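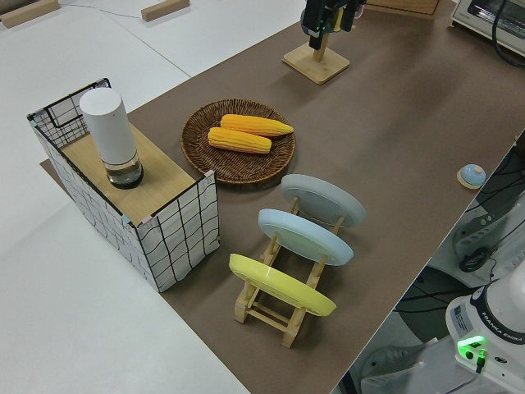 Clorkex 课程项目中期汇报:讲稿备注
报告人:Hafiz Pattinasarany
场合:Gremden 学院机器人操作课,二月交流会
用法:按幻灯片顺序排列。方括号内为提示,不念。

第1页 标题页

[等主持人报完题目再开始,不重复题目。]

各位老师、同学好。我代表 Clorkex 小组汇报双臂桌面整理课题的中期进展。内容依次为任务定义、工位布置、示教数据的采集规程、数据格式、训练与评测,最后是目前没有解决的问题。算法推导不展开,细节在课程仓库的文档里。

小组共13人,分为工位、采集、数据、训练四个方向,人员有交叉。课程总学时为36,其中前一半用于工位和采集流程,后一半用于训练和评测。目前刚进入后一半。

第2页 任务定义

课题研究的是家居场景下的桌面整理。工位上放置厨房常见物品和收纳件,机器人根据一条文字指令完成取放、开关和悬挂操作。指令由任务表给出,操作对象和目标位置都写明,不允许出现“收拾一下”这类没有终止条件的表述。

任务分三级。

一级任务只涉及一只手臂和一个物体,例如从藤编容器里取出一根玉米,放到桌面指定区域。
二级任务涉及收纳件,例如把盘子立着插回木架,或者把杯子挂到杯架的挂钉上。
三级任务要求两只手臂配合,或者存在先后依赖,例如先拉开抽屉,再把盒子放进去,再关上抽屉。

每条任务都有三个字段:起始条件、终止条件、失败条件。终止条件必须能从录像里判定。以插盘子为例,终止条件写作“盘子直立于架上,夹爪已松开并离开盘子”。只写“盘子放好”会在标注时产生分歧,第一版任务表因此退回重写过一次。

[如果有人问为什么没有倒水任务:液体操作不在本学期安全许可范围内。]

第3页 物品选择

物品按操作特性选取,没有追求数量。

玉米的表面有棱,形状细长,夹取时朝向影响很大。两根并排放置时,夹爪下探的一侧容易碰到另一根,这一情况在示教中保留,不做人为拉开。
盘和碗立在木架上,夹取点只能选在边沿。边沿薄,夹爪在厚度方向上的对准误差要小,同时要避开木架的立柱。
杯子挂在杯架上,取下时需要先上抬再外移。轨迹若直接水平外拉,把手会卡在挂钉上。
抽屉考察的是受约束运动。把手夹住以后,末端只能沿导轨方向移动,方向偏差会转化为侧向力。
呼叫铃的按压任务最短,放在工位上主要用于检查系统延迟和末端高度标定。

[这一页讲快一些。老师多半更关心抽屉。]

第4页 工位布置

桌面铺棕色垫子,工作区以垫子为界。垫子之外可以放东西,但不参与任务。工位分成若干格,格线不画在垫子上,由标注工具叠加在画面中。这样画面里不会留下人工标记,模型没有机会依赖它。

两台机械臂的底座固定,位置写入配置文件。每次上电后先运行底座检查脚本,脚本让末端依次到达几个参考点,操作者目视确认。确认不通过,当次不采集。

收纳件的位置允许变化,变化范围在任务表中注明。柜子比较特殊:抽屉拉开后占用桌面中部,和杯架、木架之间的净空会变小。布置柜子时以抽屉完全拉出后的状态检查干涉,不能以关闭状态检查。第一周的布置没有执行这一条,结果三级任务中出现过右臂绕行的多余轨迹,那一批数据已经标记为不用于训练。

固定相机装好后不再移动。若支架被碰过,无论偏移看起来多小,都重新标定,并在日志里另起一个批次号。

第5页 采集规程

[本页是重点,预留时间最长。]

采集由两人完成,一人操作示教装置,一人负责布置和记录。操作者不参与布置,避免提前知道物品的精确位置后形成习惯性轨迹。

单条示教的流程如下。

一、记录员从 Akpan 读取下一条任务。Akpan 是小组写的排程脚本,负责打乱任务顺序,并保证同一任务不会连续出现。
二、记录员按起始条件摆放物品,双手退出垫子范围,口头报“就绪”。
三、操作者确认两臂处于初始位姿,夹爪张开,报“开始”,同时触发录制。
四、操作者执行任务。中途允许停顿,不允许退出重来。发生碰撞或掉落,继续录到安全位置再停止,该条记为失败。
五、到达终止条件后,手臂回到初始位姿,报“结束”,停止录制。
六、记录员填写结果、操作者编号和备注。备注只写看到的现象,不写原因推测。

第四步补充一点。失败数据全部保留,与成功数据分目录存放。目前失败数据不参与策略训练,只用于训练成功判别器。删除失败条目需要采集和数据两个方向的组长同时确认。

每项任务的目标是60多条有效示教。一级任务已经达到,二级任务接近,三级任务差得较多,差额集中在抽屉类。

第6页 双臂配合的约定

双臂任务最初没有分工约定,不同操作者给出的轨迹差别很大。同样是取盘子,有人用左臂,有人把右臂伸过桌面中线去取。混在一起训练后,策略在中线附近出现左右摇摆,两臂同时启动又同时停下。

现行约定为三条。

第一,物体在哪一侧,由哪一侧手臂负责。靠近中线的物体在任务表中直接指定手臂。
第二,一只手臂夹持物体时,另一只手臂可以停在待命点,也可以停在下一步操作的预备位置,但夹爪不得进入对方的运动通道。
第三,两臂交换物体的任务单独编号,不与普通取放混合。

幻灯片上两臂处于不同的操作位置。左臂夹爪夹在木架上灰色餐具的边沿,右臂夹爪张开,位于拉开的抽屉后部上方,指尖朝下。抽屉内靠后放着绿色茶盒。讲这一页时请大家注意两件事:一是两臂之间隔着杯架,右臂若要向中部移动,高度必须先抬过杯架和所挂的杯子;二是茶盒靠近抽屉后端,夹爪下探时可用的侧向余量比放在抽屉中段时小。

第二点影响到起始条件的写法。任务表原来只写“茶盒在抽屉内”,现在改为前段、中段、后段三种,分别统计成功率。合并统计会掩盖后段的问题。

[在图上停一会儿,用激光笔依次指左臂夹爪、杯架、右臂夹爪。]

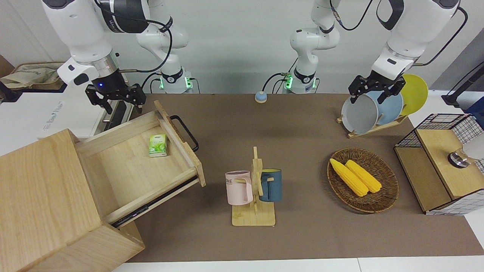
第7页 数据格式

每条示教存为一个目录,包含各相机视频、两臂关节状态、末端位姿、夹爪开度、任务文本和元数据。时间戳统一由采集主机给出。各路数据的原始频率不同,训练前重采样到10 Hz。重采样只在读取时进行,磁盘上保留原始频率。

命名规则为批次号、任务号、操作者编号、流水号。文件名中不写成功或失败,结果只存在元数据里。早期版本把结果写进文件名,复核改判后出现过文件名与元数据不一致,数据方向为此写了校验脚本,之后改用现行规则。

校验脚本检查以下内容:
视频是否能完整解码;
时间戳是否单调递增;
关节状态是否有长段重复值;
夹爪开度的变化次数是否与任务类型相符;
录制开头和结尾的静止段是否过长。

最后一项的阈值按任务级别设定。静止段过长会让策略学到在起始位姿停留,这一现象在一级任务的第一版模型中出现过,裁剪静止段后明显减轻。

浏览和标注使用 Girkance。它是上一届同学留下的标注界面,本届增加了双臂夹爪开度曲线和格线叠加两项功能。已知的问题是长视频拖动时曲线和画面可能错位,标注关键帧时应使用逐帧按钮,不使用拖动条。

第8页 视角与遮挡

工位的主要困难之一是遮挡。立放的餐具前后相叠,从单一视角看,后面的只露出一部分。藤编容器的边沿会挡住玉米靠下的一侧。手臂经过时,小臂和线缆又会挡住相当一部分桌面。

处理办法是多视角输入。固定视角提供整体布局,腕部视角提供夹取前的对准信息。训练时对各视角做随机丢弃,避免模型只看其中一路。丢弃概率仍在调整,本次不报告结果。

有两类情况要求采集时特别记录。其一,固定视角中目标完全不可见,操作者仍凭腕部视角完成了任务。其二,两只夹爪在固定视角中重叠。这两类都在元数据里加标志位,评测时分开看。

[可能的问题:为什么不把物品摆稀一些。答:任务表规定了间距下限,下限以上随机,密集布置属于任务要求。]

第9页 训练设置

基线模型使用课程提供的模仿学习代码,输入为图像、关节状态和文本指令,输出为一段动作序列。动作空间取末端相对位姿加夹爪开度,两臂拼接。

单臂任务中,另一只手臂的动作以静止填充。这里有一个实现细节:填充应使用当前实测位姿,不能使用配置文件中的初始位姿。两者之间的小偏差会在每次推理时累积成缓慢漂移。训练方向花了两次课的时间才定位到这个问题。

文本指令做了同义改写,改写由人工完成,逐条复核。颜色词和方位词不允许改写。“灰色”“浅蓝色”“黄色”在插盘子任务中是区分目标的唯一依据,改成“浅色的那个”以后指令就失去了确定性。

方位词统一以面向柜子抽屉前板时操作者的左右为准。固定相机的画面左右与此不一致,标注时容易出错,Girkance 中已在画面角上加了方向提示。

第10页 评测方法

评测与采集使用同一工位,但物品位置由另一组随机种子生成,训练阶段不可见。评测人员按任务表布置,不得根据模型以往表现调整摆放。

单次评测的结果分为四档:完成、部分完成、未完成、中止。部分完成只用于多步骤任务,按已经达到终止条件的步骤计。中止指操作者按下急停或软件触发力限。中止不计入未完成,单独列出,并附当时的日志。

呼叫铃按压在每轮评测开始前执行一次,作为检查项。按压失败则先检查标定,不进入正式评测。

目前的定性结论如下。

取放玉米较稳定,失败主要发生在两根紧贴时,夹爪同时碰到两根。
插盘子的主要失败模式是松开过早,盘子还没有落到木架横档之间。
挂杯子的失败集中在把手朝向,模型对朝向偏差缺少修正动作。
开抽屉成功率高于预期,关抽屉低于预期。关抽屉时夹爪与前板的接触点偏离中部,抽屉受偏载,推进中停住。

具体数值在三级任务补齐数据后统一发布。现阶段各任务样本量差别较大,放在同一张表里比较没有意义。

第11页 安全与现场纪律

[这一页是学院要求的,不能跳过。]

上电前检查线缆。线缆弯曲处不得进入手臂运动范围,地面线束不得横在操作者站位后方。
手臂使能期间,任何人不得把手伸入垫子范围。需要扶正物品时,先报“停”,等操作者复述后再伸手。
底座指示灯状态由记录员确认,操作者的视线应保持在夹爪上。
急停按钮始终有一人能够直接触及。两人同时离开工位时必须断开使能,短时间离开也一样。

补充一条本学期新增的规定:更换夹爪指尖后,力限参数恢复为默认值,重新做空载测试,测试记录交给工位方向。

第12页 未解决的问题

第一,抽屉后段的取放。夹爪本体较宽,靠近抽屉后端时可选的姿态少。小组考虑过加长指尖,但加长后对玉米和杯子的夹取有影响,需要重新采集一部分数据。是否更换,本月内决定。

第二,双臂的时间耦合。现有模型同时输出两臂动作,一侧停顿时另一侧也容易跟着停。训练方向正在试验分开预测、共享观测的结构,目前仅在回放数据上跑通。

第三,操作者差异。不同操作者的速度和接近方向不同,元数据里有操作者编号,但还没有用起来。初步想法是在训练时把编号作为条件输入,推理时固定为某一名操作者。选谁、按什么标准选,组内没有定论。

第四,失败恢复。示教数据中有少量掉落后重新拾起的片段,按现行规程属于失败条目。如果要训练恢复行为,规程第四步需要修改,已有条目也要重新标注。

第13页 后续安排

三级任务补采优先,抽屉类排在最前。补采期间工位布置冻结,不增加新物品。
校验脚本合并到采集端,录制结束后立即给出结果,不合格的当场重录。
任务表下一版增加“允许的手臂”字段,取代目前写在备注里的做法。
评测人员名单另行通知,参加过对应任务示教的同学不担任该任务的评测。

[提问环节由各方向组长分别回答。标定和力限问题转给工位方向,模型结构问题转给训练方向。仓库权限申请请会后找我登记,需要提供学号和所在小组。]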